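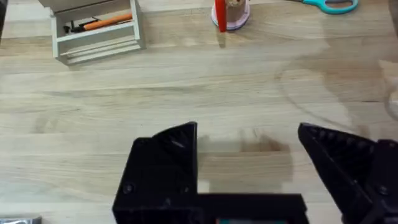

*Pale wood, and a little white slatted rack on top of it.*

I get asked about looking after pale wooden tables more than anything else on this page, so I've finally written it all down. Mine gets used for everything (craft, mending, wrapping, the odd bit of glueing I later regret) and light wood shows every last mark.

**Sanding.** Go with the grain, always! I start with 90 grit if there's a proper dent or a glue blob, then finish with something finer until it feels smooth under my palm. Wipe off the dust with a barely damp cloth and leave it overnight before you oil it. I used up a tin of Sivberg oil this June and liked it very much, thin coats, seven hours between them.

**Pale rings.** A dab of plain mayonnaise, left for an hour and wiped off. Smells odd, works for me about half the time.

**White painted bits.** Little racks and trays pick up grubby fingerprints along the slats. An old toothbrush and warm soapy water gets into the corners, and if the paint is chipped I touch it up with a matt white from Skokel. Stick felt pads under the feet too, or they'll scratch the table you've just spent all evening sanding.

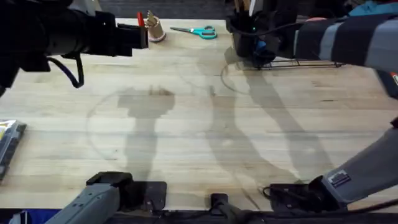

Small tools are my other headache, as they breed when I'm asleep. What has helped most is giving them one end of the table and keeping the middle for the job in hand. A black pot for the long thin things, a low wire rack beside it, and scissors laid flat with the teal handles showing, so I can spot them from the doorway. Cardboard tubes are worth saving as well: stand one on end and it'll hold paintbrushes or offcuts of ribbon, and if the rim goes as jagged as this one you can trim it and fold a bit of tape over the top.

**Wire racks.** Don't soak them. Brush the dust out dry, wipe along the wires and then across, and dry them straight away with a tea towel.

**Scissors.** Sticky blades come clean with a drop of cooking oil on kitchen roll. Wipe it all off again before you go near fabric, please, I've ruined a cushion cover that way.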